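Folding on the bed or on the table?
Household chat, page 1 of 1

prenik_88
9 July 2019
I am a total convert to folding on the bed! Years of doing it at the kitchen table, shirts sliding on to the floor, and then I tried the mattress with just the fitted sheet on. So much room! The pile goes on one side, I fold next to it, and my back doesn't mind at all if I kneel.

The grey stripy one with the little dark figures between the stripes is my favourite thing to fold. The stripes give you a line to follow — lovely when everything else in the heap is fighting you. 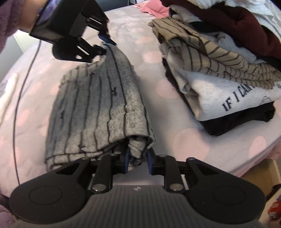
Kieran Pilkington
Sorry, can't agree. A mattress gives under your hands, so the creases never come out sharp. Table every time, with a towel over it.

prenik_88
But I don't want sharp! It's soft fuzzy stuff, it only has to fit in the drawer.

dultitz
Bed for jumpers, table for shirts. I've done it that way since January and I love it. Fold the sleeves in first, then thirds, never halves.

Tianyou Cai
Thirds are too fat for my drawers, they're only 16 cm deep. I roll everything. Got 35 tops in one drawer last night and it shuts!

Kieran Pilkington
Rolled tops look like sausages.

Tianyou Cai
Very tidy sausages.

prenik_88
Trying the rolling tonight — will report back on the socks too.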